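Uvthorpe Makers and Small Shops Board
Equipment and Purchasing
Thread: Talk me out of the tactile grippers (or into them)

ridgeback_mo
We sort donated odds and ends for the Gondness resale program. Toys, shells, scarves, kitchen stuff, whatever comes in the box. We already have one arm. The quote from Flultard is for a pair of grippers with lit sensing pads on the fingers plus a wrist camera, and it eats almost 49 percent of next year's equipment money. The salesman kept saying "it feels what it holds." Fine, but does that save me anything?

tallowbee
Depends what you're dropping now. If you don't have a drop count you don't have a case for spending anything.

ridgeback_mo
We don't have one. We have a shelf of chipped stuff and a lot of opinions.

K_Ostler9
Then I'd stop right there. Did they give you a price on replacement pads? We got quoted on a similar setup and the pads were listed as a consumable on page 5, in small type. Soft surface, hard objects, you do the math.

ridgeback_mo
Page 5 of mine is the warranty. Pads are "excluded wear items." No price.

K_Ostler9
Ha. There you go.

fennimore_st
I'll disagree with both of you a little. Plain jaws are fine on boxes and bottles. Mixed bins are a different job. You've got something hard and slick next to something floppy, and one squeeze setting won't do for both. We ran plain jaws on mixed goods for two months and I spent most of it fiddling with force limits.

tallowbee
And how much of that would you have spent fiddling with the new ones anyway? Software on these things is never done when they ship it.

fennimore_st
Some. Less. I can't give you a number and I won't pretend to.

ridgeback_mo
They did let us have a trial unit, so I'm not going on the brochure alone. Wrist camera view with a conch or whelk (I'm no shell person) between the fingers: 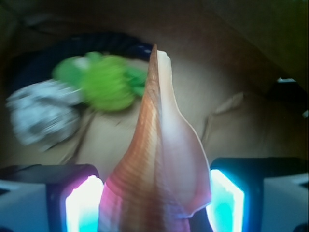
garrido_bench wants to know what happens on the ninth hour of a shift. One good grip on a shell is a demo, and every vendor has a demo. Ask for a full day on your own bins, with your people running it and the Flultard rep out of the building.

ridgeback_mo
They offered half a day, rep present.

garrido_bench
Then offer them half the money.

fennimore_st
Or buy one gripper. You said a pair, but you've got one arm. What is the second one for?

ridgeback_mo
"Spare," according to the quote. I should have caught that.

K_Ostler9
So it's a spare for something they say won't break, with pads they won't price. Get the pad cost in writing and the training line split out from the hardware. If they balk, walk.

tallowbee
Still want to see a drop count first. Clipboard by the arm, tally marks, do it until the end of September.

ridgeback_mo
Clipboard goes up tomorrow morning. I've asked Flultard to requote for one, with pad pricing. Will post it when it comes in.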